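## Unit 4 - Table surfaces and small objects

Handout for Murby evening course, prepared by Karine Charbonneau. Read before the October practical. Bring a ruler and a soft pencil.

### 4.1 Surface, backing, object

A tabletop arrangement is recorded in three layers: the surface, the backing behind it, and the objects. Fill in the layers in that order. Surface notes cover shape, tone, grain and any holes or marks. Backing notes cover material, color and how it hangs. Only then list the objects, with position given from the front edge of the table.

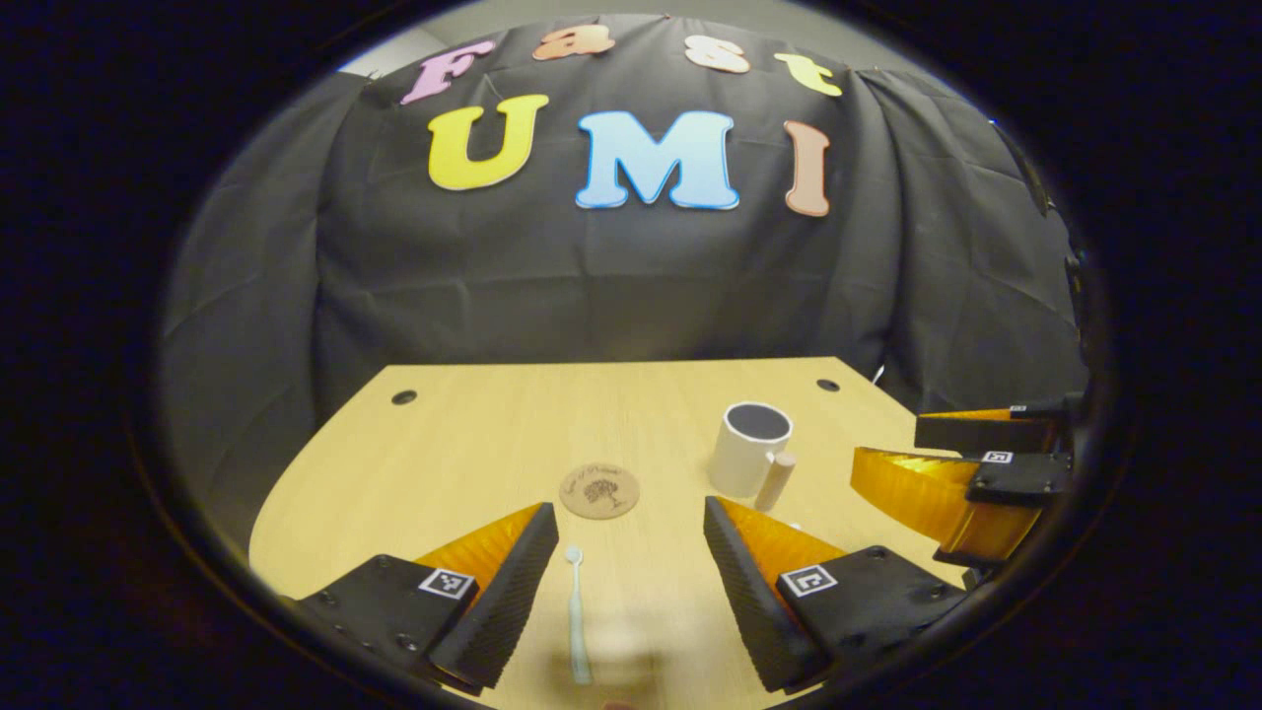

Position is written as side first, depth second ("left, back"). Where two objects touch, enter both on one line and join them with a plus sign. Do not enter contact as a distance of zero. The older Penner sheets did this and the entries had to be redone.

Flat items are easy to miss in the object list. A coaster is an object, including when nothing stands on it.

### 4.2 Open vessels

Record in this order:

1. Rim - color, shape, faceted or smooth
2. Interior - color, finish, highlights
3. Exterior - decoration, if any
4. Obstruction - what covers the opening

Rim and interior get separate lines even when they match. Lemieux (course reader, section 2) merges them; we do not.
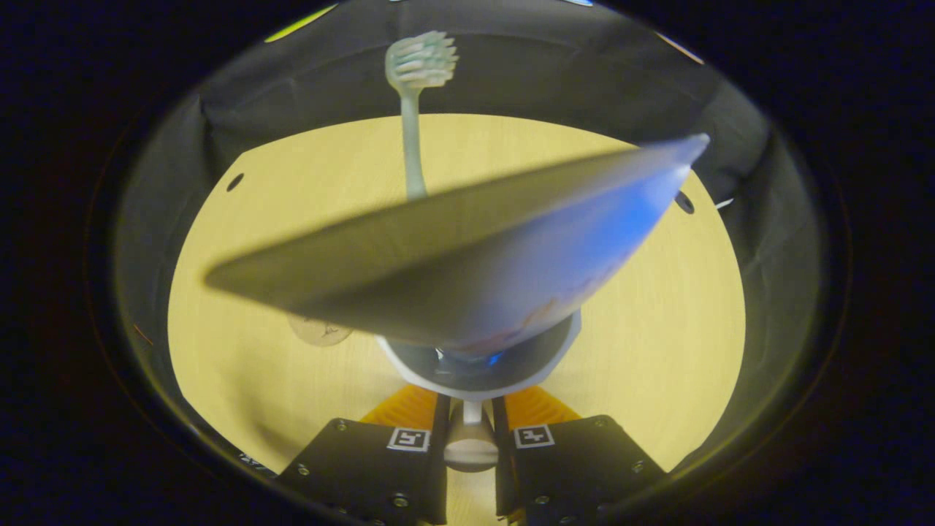 Obstruction is entered as a fraction of the opening, to the nearest quarter. Estimate it from the visible part of the rim. A bowl with a white rim and gray interior, with a tilted plate-like piece over the back of it and only the lower half of the opening showing, is entered as 2/4 covered. Leave the fraction unreduced, as the Tidero form sorts on the first digit.

### 4.3 Exercise

Set up one mug and one bowl on a plain table. Complete a sheet for each, then swap with a partner and compare the obstruction entries. Sheets go to Harvey Friesen by November 18, 2019.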